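1/ Notes on the Rirkari waxed canvas satchel after a season of commuting. Mine is the 15 litre version, bought direct from Postico in November.

2/ Weight empty on my kitchen scales: 724 g. The strap accounts for a good part of that. It is bridle leather, single layer, edges burnished and left unpainted.

3/ Stitching is waxed polyester at the stress points, cotton elsewhere. Cotton is the weak choice under the flap - it rubs against the buckle tongue every time you close the bag. 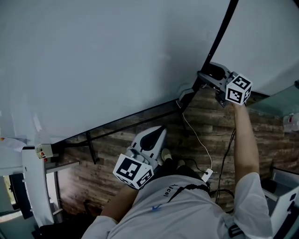 4/ Re-waxing. Use a hard bar, cold, along the seams first. Then a hairdryer on low. Keep the heat off the leather.

5/ Moushumi Sheikh asked about the lining. It is unlined apart from the sleeve, which takes a 2 cm thick laptop with the charger stored elsewhere.

6/ Spare buckles: Wanigasekara in Rikomville sells the same roller pattern in solid brass. Ask for part 363. Lutfa Khan fitted hers with a hand punch and two rivets.

7/ Strap hole spacing is wider than I would like. I have added one between the third and fourth.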